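Ticket 979 -- Stollia app, stock list won't sync
Opened by: Štefánia Lukáč
Status: reopened

Hi again! So I run a little online shop for toys and play food, and I keep all my stock in Stollia on the laptop and on my phone. Since the last update the two don't agree anymore. The laptop shows 229 items and the phone is stuck on whatever it had the day before (it does say "synced" with a nice green check, which is sweet of it but wrong).

What I tried so far: signed out and in on both, cleared the cache on the phone, switched from my home Wi-Fi to mobile data. Then I deleted the app and put it back, and for one happy minute everything matched -- until I edited a price and we were back to square one. 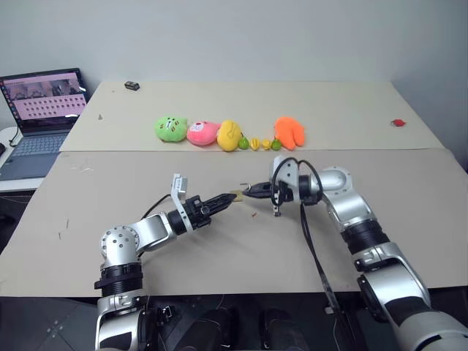
Hegarty from your support desk asked me to turn off the Dimik add-on, so I did that next. With Dimik off, price changes go through in around 2 minutes. With it on, nothing moves at all. I do need it for printing labels, though, so I can't just leave it off!

Update, July 7, 2024: found something. The add-on was set to the Pruvurstead warehouse, which I closed last September. I switched it to "Main" and made 7 test edits, and all of them showed up on the phone. New items still don't come over, only edits to old ones. Is there a second warehouse setting hiding somewhere? I've attached the log from the phone, and I can send the laptop one too if you want it.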